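Speaker notes, June 18, 2021
Talk: What the second cell will cost us
Speaker: Necati Tokgöz

Start slowly. Say thank you to Ylva Rønning for the room. The quote from Isaksson covers the arm and the gripper – it does not cover the fixtures. Say this two times.
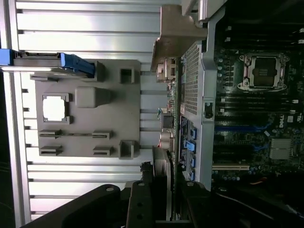

BUDGET LINE 2: FIXTURES

Point to the gray plate with its slot holders. Each new type of part can need a new plate, so we should plan money for this every year. Holger Sjögren wants 10 percent of the total kept for changes. I agree with him, but let the audience discuss it.

Next, the question of used computers. Our test material is old desktop machines, and it is cheap. The hours for preparing them are expensive – Pledance forgot these hours in their first plan. Memory slots, expansion slots and cables all need different grips, and every grip must be tested.

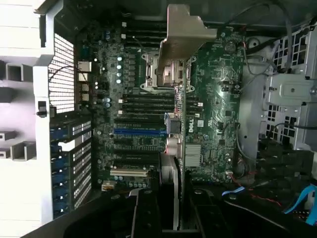

Gripper at the Dell motherboard, with a card and cables nearby.

Pause for questions. If someone asks about leasing, give the word to Embla Løken. Final decision on the order is in July.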